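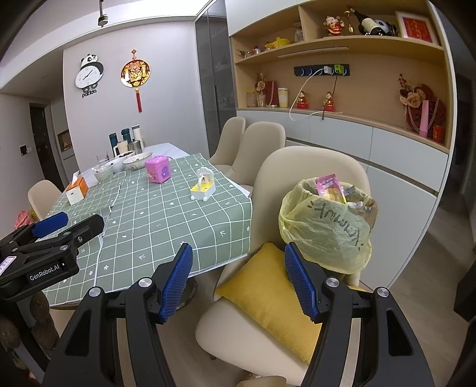

Canetti (strategy game)

Canetti is a turn-based strategy game from the small studio Prillex, and I've been keeping this entry up to date for longer than I'd like to admit. You run a river town called Pernau, you've got 50 turns before the flood comes, and everybody in it wants something from you!

Development

Silvia Holub designed it and wrote most of the dialogue (the early builds had no dialogue at all, just little icons over people's heads). The first public demo had a single map, Lower Pernau, and I still think it's the best one.

Gameplay

Each turn you move your crew, then the town moves. Cover works by street corner, so a fight in the market plays very differently from one on the docks. The full game has 171 missions, and nearly 792 lines of crew banter – my favorites all belong to Šťastný, the grumpy ferryman you can recruit on turn three if you leave his boat alone.

Mods

Map mods go in their own folder and load in alphabetical order, so rename yours if it clashes with another. Patch 754 broke the older ones, and a few still haven't been fixed. The rain mod works fine, though, and I'd put it in before your second run.

Last edited January 2026 | Contact | Copyright Prillex Fan Encyclopedia | Back to top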